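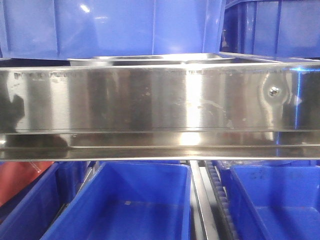
Registo do projeto de automação, segundo período

Publicado em 29/3/23 por Kamran Karimi
Imprimir | Enviar por e-mail

O Clube de Robótica da Escola Técnica de Skendalberg concluiu a segunda fase do projeto Moltavent, destinado à separação e arrumação de peças pequenas em caixas de plástico. Na qualidade de professor responsável pelo clube, considero útil deixar neste blogue um relato do trabalho realizado, tanto para as famílias dos alunos como para os colegas de outras escolas que nos têm escrito a pedir informações.

O projeto teve início em julho do ano passado, quando a direção autorizou a utilização da antiga sala de desenho. A proposta inicial, apresentada por Banafsheh Parsa e Ehsan Heydari, previa um único transportador e um sensor de cor. A versão atual afasta-se bastante dessa proposta. As caixas azuis passaram a estar dispostas em filas, acima e abaixo de um tabuleiro comprido de aço inoxidável, e o movimento vertical ficou a cargo de uma correia dentada que corre junto a uma calha metálica.

A escolha do aço foi objeto de discussão prolongada. Ehsan Heydari defendia uma chapa pintada de preto mate, com o argumento de que as superfícies polidas prejudicam a leitura dos sensores óticos. O argumento é correto, e a face do tabuleiro devolve de facto o azul das caixas com uma fidelidade incómoda. Prevaleceu, contudo, a opinião de Banafsheh Parsa: o tabuleiro estava disponível, tinha o comprimento necessário e dispensava qualquer despesa. O problema dos reflexos foi remetido para a equipa de programação, que o recebeu sem entusiasmo.

Amirhossein Hashemi, que coordena essa equipa, optou por uma calibração em dois passos. No primeiro, o sistema regista o valor de cada sensor com a caixa vazia; no segundo, repete a leitura com uma peça de referência. A diferença entre os dois valores determina o limiar. O procedimento demora cerca de 30 segundos por caixa e tem de ser repetido sempre que se altera a iluminação da sala. Os alunos aprenderam, assim, a não mexer nos estores a meio de um ensaio.

Quanto à mecânica, a maior dificuldade residiu na tensão da correia. Com a correia frouxa, o motor perdia passos e a posição de paragem desviava-se progressivamente; com a correia demasiado esticada, o suporte inferior fletia. Ardalan Esfahani redesenhou esse suporte sete vezes, tendo conservado todas as versões numa gaveta da sala, devidamente etiquetadas. A sétima é a que está em uso. Recomendo a quem pretenda iniciar um projeto semelhante que reserve tempo para esta etapa — no nosso caso, ocupou mais sessões do que toda a programação do controlador.

Os ensaios formais decorreram ao longo de duas semanas, com um protocolo redigido pelos próprios alunos. Foram movimentadas 2.457 peças, sobretudo parafusos, anilhas e espaçadores de nylon cedidos pela oficina Baidoo. O relatório completo, com as tabelas de erros por tipo de peça, pode ser consultado na biblioteca da escola. As anilhas mais finas continuam a ser o caso difícil: aderem umas às outras e são lidas como uma só peça. Foi experimentada uma pequena vibração no ponto de entrada, mas o ruído tornou-se incompatível com a aula da sala ao lado, e a experiência ficou suspensa até se encontrar outro horário.

Cumpre-me ainda referir a participação na mostra regional de Vanumska. A organização atribui a cada clube uma mesa e uma tomada, e exige a entrega prévia de uma memória descritiva. A redação desse documento foi confiada aos alunos mais novos, sob orientação de Banafsheh Parsa, e o texto final tem uma clareza que nem sempre encontro em trabalhos de alunos mais velhos. Procedi apenas à correção de algumas vírgulas e de uma unidade de medida.

Para o terceiro período, estão previstos os seguintes trabalhos:

Revisão dos apertos e das fixações do tabuleiro.
Numeração das caixas, em local visível para quem opera.
Substituição dos cabos provisórios por cablagem definitiva.
Reescrita do módulo de paragem de emergência, que deve atuar sobre a alimentação do motor.

Este último ponto é condição para que o equipamento possa funcionar durante visitas, e não será autorizada qualquer demonstração com público antes da sua conclusão. A decisão causou algum desagrado no clube, mas mantenho-a.

Os alunos interessados em integrar o projeto devem falar comigo ou com Ardalan Esfahani no final das aulas. Não se exige experiência anterior em programação. Exige-se pontualidade e a arrumação das ferramentas no fim de cada sessão.

Receba os novos artigos por e-mail. Introduza o seu endereço para subscrever a newsletter. Pode cancelar a subscrição em qualquer momento.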